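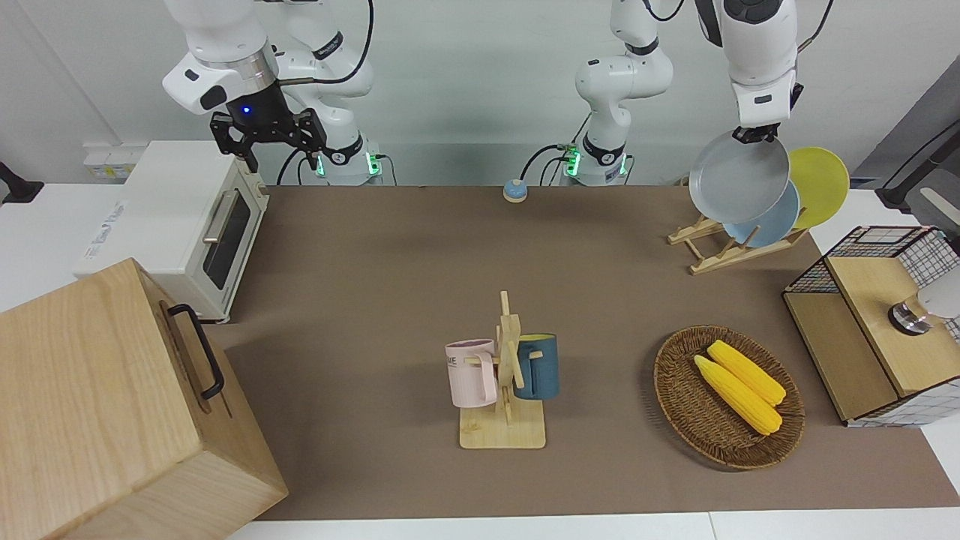

Giving up the second car

Home | About | Archive | Contact

28th March

Print this post | E-mail this post

We sold the Kokeck last July and have been a one-car household since. A few people have asked how it's going, so I'm writing it down once and I'll send them the link.

The car wasn't in bad shape. It was parked most of the time and it cost us $2,486 in the last year we had it, counting insurance, registration, one set of tires and a brake job. I work from home three days a week. The other two I now take the number 13 bus from the end of our street to Walamar station and walk from there. Door to door it takes 70 minutes on a bad day. Driving took less, but then I had to find parking, and the lot behind the office went to permit only.

The bus is fine. I was worried about winter and winter was cold, but the shelter at Walamar has a heater that works if you keep pressing the button. I bought better boots. I read more than I have in years, mostly library books, and I have stopped listening to the radio, which I don't miss.

Groceries were the hard part. We used to do one large shop at Lopes on Saturday and fill the trunk. I now pick up smaller amounts on the way home, and that has changed what we buy. No more cases of pop, no giant bags of rice. I tried a backpack first and my shoulders complained. Then I tried one of those folding carts, and it would not go up the bus steps without a fight. What I'd want for the trip is something with a bit of shape to it, along the lines of the wooden storage unit with the black wire-grid frame and plywood top, only with proper handles. Soft bags fall over on the bus and the eggs end up on the bottom.

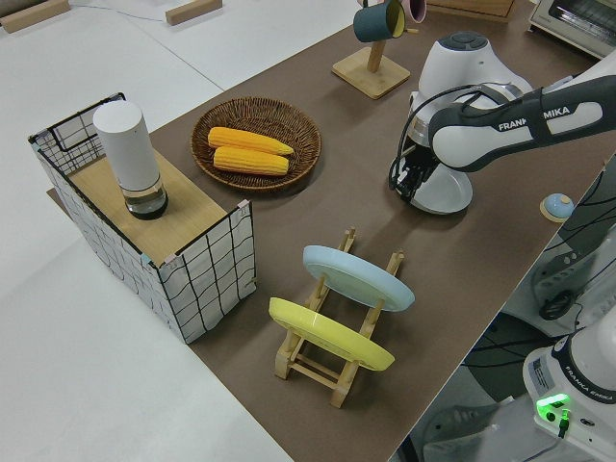

Sharing the one car we kept took some sorting out. We put a paper calendar by the back door and whoever writes on it first gets the keys. Before that we had a shelf where keys, mail and gloves piled up until something slid off the back. A shallow dish with a lip does the job better, and the round woven one with the braided rim is the sort I mean — flat enough to see what's in it, with an edge to stop things rolling away. The calendar has had two arguments on it so far, both over dentist appointments.

My neighbour Marlene Xavier gave up her car the year before we did and she told me to keep $20 in my coat for a cab. I've used it twice. Once was for the vet.

We'll look at it again when the lease on the office is up. If they move out past Skinus, there's no bus and I'll have to think about it.

Print this post | E-mail this post

Older post | Newer post | Back to top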